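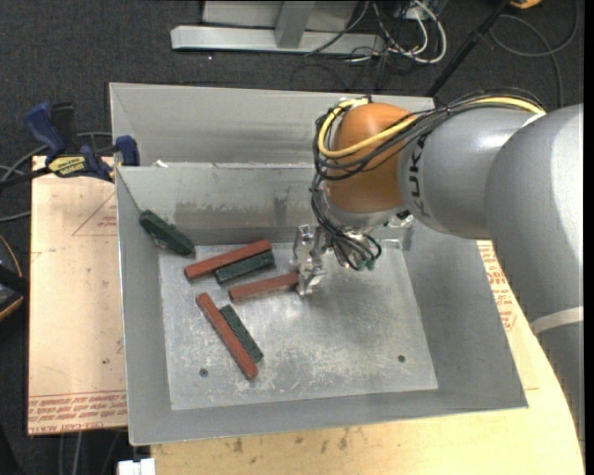

So when does the number 7 bus start running through Nindstead again? The first one is due in August, leaving the market square at ten past six in the morning, and I'll be on it if I can get myself out of bed.

If you've moved here lately you may not know we ever had a number 7. It went from Nindstead to Hastine by way of Purves Lane, stopping at the surgery, the garden centre and the end of more or less every road you could want. Then it was cut back to school days, then it went altogether, and for four years we've had to walk up to the main road and hope (with shopping, uphill, usually in drizzle).

The new service will be run by Leltell, the same firm that does the Hastine town circular. I rang their office this week and had a nice long chat with a very patient woman who answered everything I threw at her. There'll be a bus each way every hour until early evening, and a later one back from Hastine at 10 at night, so you can go to the pictures and still get home – I can't tell you how pleased I am about that one.

The route isn't quite the old one. It will miss out the bottom of Purves Lane, where the parked cars make it too tight, and turn at the chapel instead. I know that's going to annoy people down there, and I did say so. She told me they'd look at it again after the first few months, so if it affects you, do write in. Letters seem to count for more than grumbling at the bus stop, though I've done plenty of both.

Passes will be taken at the usual times and you can pay the driver by card or in cash. Dogs are fine, and so are folded pushchairs. Bikes aren't, sorry.

I put a sheet up in the bakery back in spring asking who would use the bus, and 89 of you signed it, which I thought was brilliant for a place our size! It went off to the council along with the one from Hastine. Whether it made the difference I couldn't say, but thank you all the same.

Printed timetables should be in the library and the post office a fortnight before the start. The stop by the old pump is getting its shelter back too, with a new bench. The one outside the surgery will just have a pole for now.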